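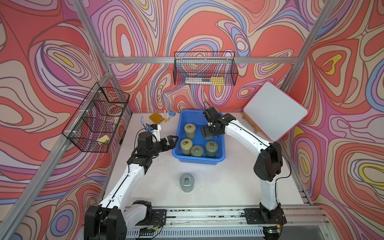 2018년 9월 9일 작업 일지
작성: Melquiades Zepeda

Zerton 벽지 견본의 접착 시험을 계속함. 7월에 배합한 전분 풀은 점도가 낮아 이음매가 벌어졌으므로 Cuautle 공방의 배합표에 따라 새로 조제함. 물 245 ml에 전분 30 g을 풀고 약한 불에서 저어 반투명해질 때까지 가열한 뒤 체에 한 번 거름.

실내 온도 23도. 도포 후 종이가 풀을 먹도록 약 16분간 접어 두었다가 부착함. 무늬가 이어지는 종이는 오른쪽 장을 먼저 붙이고 왼쪽 장을 맞추는 순서가 수월하였음. 곡선 무늬는 이음선에서 1 mm만 어긋나도 눈에 띄므로 재단 전에 반드시 맞춤점을 연필로 표시할 것.

Sarnon 바탕지를 댄 시편은 모서리 들뜸이 없음. 바탕지를 생략한 시편은 아래쪽 모서리가 조금 말림. 원인은 풀의 양인지 바탕면의 흡수율인지 판단하기 어려우며, 같은 조건으로 재시험하기로 함. Proneo 측에 보낼 중간 보고에는 바탕지를 댄 결과만 기재함.

남은 풀은 냉장 보관. 솔은 미지근한 물로 세척하여 걸어 둠.

댓글

풀솔: 전분은 밀 전분입니까, 옥수수 전분입니까?

Zepeda: 밀 전분입니다. 본문에 누락하였습니다.

종이결: 재시험 시 종이의 결 방향도 함께 기록해 주시기 바랍니다.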